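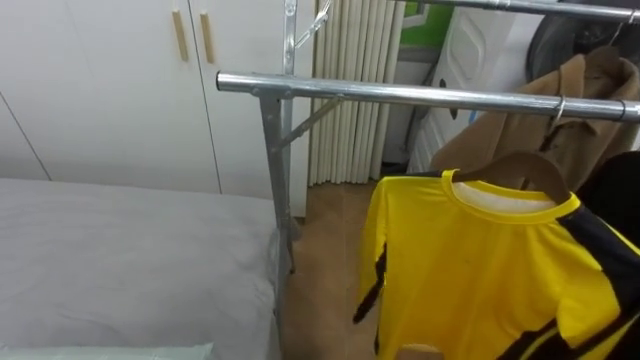
Sheets first, clothes second, that's my order for every changeover at the Zilluvstead rooms, and this section of my guide covers the sheets. Start by giving yourself some elbow room! If there's a drying rack standing right beside the bed, with clothes hanging on it, mind the leg down by the corner of the mattress (my toes have met it more than once).

Home | Guides | Bedrooms | Laundry | Contact

Section 2: Fitting the bottom sheet

1. Take the pillows off and find the sheet's label. I keep mine at the foot end.
2. Hook the two corners at the headboard end, then pull the rest toward you.
3. Tuck the foot corners and smooth from the middle out with your forearm.

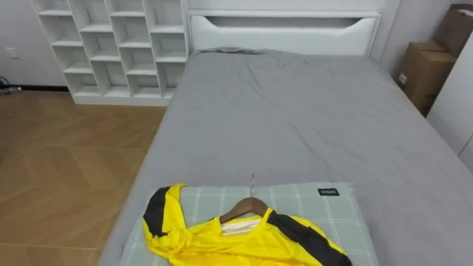 Gray sheet on, headboard end.

Note: a few creases are fine by me, they go once the comforter's on.

Caution: lift the mattress corner with your knees bent, please!

3182 views | 11 comments | 2 shares

Related:
Folding a Jusow comforter
Cemari rack: care and cleaning
Sutherland pillow sizes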